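Coffee Service at the Norkico Center: Photo Gallery

The Norkico Center opened its ground-floor coffee counter in August, following a review of refreshment services across the building. The counter serves staff, visitors and attendees of evening courses, and is open from 7 a.m. on working days. Coffee is prepared one cup at a time on a stainless steel machine, set on a plain white table that can be wiped down quickly between orders.

Further photographs of the building are held on the Stumimmont page of this site.

Beans and Equipment

The house coffee is a medium roast supplied by Chávez, delivered to the center every Wednesday in bags of 500 grams. Bags are dated on arrival and used in order. 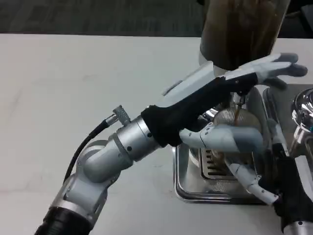
The supplier was selected after a tasting open to all departments, in which 240 response cards were returned. A darker roast finished a close second and is offered during the winter months. Decaffeinated coffee is available on request – please allow a little extra time, as it is prepared separately.

Preparation

A thin brownish stream falls from an outlet below the dark brown hopper and lands on a finely ribbed metal basket. The basket rests in a shallow steel tray with a raised, rolled rim, and part of the slotted grate shows to its left.

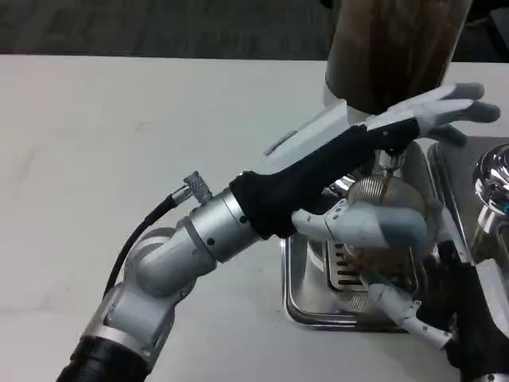
Serving

Cold drinks are served in plastic cups and hot drinks in paper cups or china. Guests who bring a cup of their own receive a reduction of 30 cents, which applies to every drink on the board. Cups taken into the Flurkska Reading Room must have a lid.
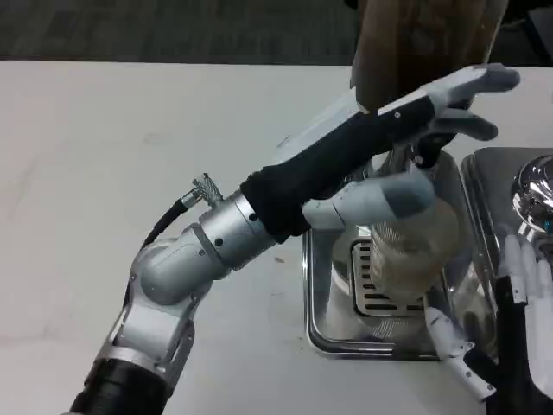
A clear plastic cup with ribbed sides, held upright above the slotted grate of the drip tray. The polished side of the appliance stands to the right.

Care of the Counter

The tray and grate are removed and washed at the close of each day. The table is wiped down during service as needed, and the machine is given a full cleaning once a week, after the last order on Wednesday. On that day the counter closes 30 minutes early.

Users of the building are asked not to leave bags or papers on the table, and to return china cups to the rack beside the door. Spills should be reported to the front desk.

Using These Photographs

Photographs in this gallery may be reproduced in newsletters and course materials issued by the Norkico Center. Requests for any other use should be made in writing to the front desk, stating the title of the publication and the size at which the photograph will appear. Prints are not available for sale.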